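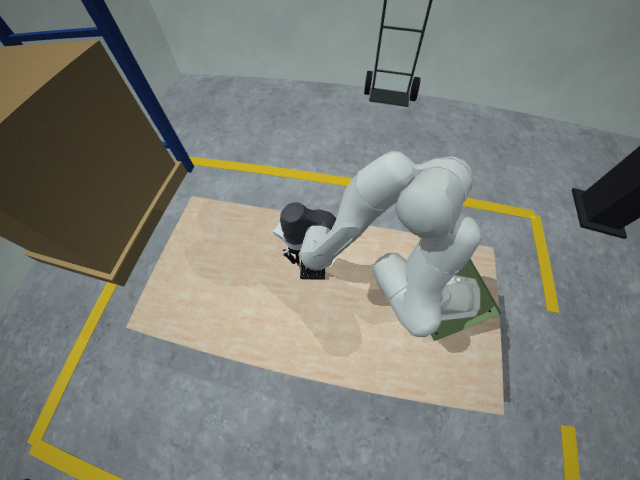
Before you order labels for a small food product, the wording needs to be settled. Reprinting costs more than checking, and most retailers will send stock back if the front panel and the ingredients list don't agree. These steps are for plant-based spreads, yogourts and cheese-style products sold in Canada. They come from getting the Sonivmont cashew spread onto shelves, and later the Olumia oat yogourt.

Last updated December 10, 2021.

## Before you start

Have these beside you:

- the final recipe, by weight
- the spec sheet for every bought-in ingredient
- the container you will really use, with its label area measured
- any claim you want to make, written out in full

If the recipe is still changing, stop and finish it first. We changed the oil in the Sonivmont spread in July, after the artwork was done, and had to redo the ingredients list, the nutrition table and both languages.

## Step 1: Write the common name

The common name says what the food is. It goes on the main panel and can't be replaced by a brand name. "Sonivmont" alone tells a shopper nothing.

Write a plain description first, such as "cultured cashew spread" or "fermented oat product". Dairy words have set meanings, so don't take "butter", "cheese" or "cream" from another company's package and assume you can use them. Check the current federal rules for each word. A product from the United States may carry wording that isn't accepted here.

Put the common name in English and French. Have the French written by someone who works with food labels – a word-for-word translation often gives a name no one uses.

## Step 2: Build the ingredients list

List ingredients in descending order by weight, as they went into the batch. Our Sonivmont test batch was 1005 g. Scale yours to 1000 g before sorting, so the amounts are easy to compare.

1. Enter each ingredient and its weight in a spreadsheet.
2. Sort from heaviest to lightest.
3. Open up any ingredient made of other ingredients and check whether its parts must be named.
4. Mark the priority allergens, including tree nuts, soy and sesame.
5. Compare the names against the spec sheets.

Step 3 in that list is where we missed something. The bacterial culture we bought from Lungu was carried on a powder that contained milk. It was a small amount, but the spread could not be called dairy-free until we changed cultures.

## Step 3: Test each claim

Take the claims one at a time. For each one, write down what it means and what paper you have to back it up.

"Lactose-free" and "dairy-free" are different claims. A product can have its lactose removed and still contain milk protein. "Vegan" covers every ingredient and processing aid, so ask suppliers about the sugar, the vitamins and the colours.

We began with nine claims for the Olumia tub and kept three. The rest were either vague or had no paperwork behind them.

## Step 4: Print a paper proof

Print the label at full size on ordinary paper, cut it out and tape it to the container. Read it at arm's length under normal kitchen light. Check that:

- the common name is on the main panel
- the net quantity is in metric units
- both languages are complete
- the seam doesn't cover any text
- there is room for the best-before date

## Step 5: File and order

Save the signed proof with the recipe and spec sheets in one folder, named by product and version. Order a short run first. Ours come from Wulitach, and the file goes in as a PDF with the fonts outlined.

When a supplier changes a spec sheet, go back to Step 2.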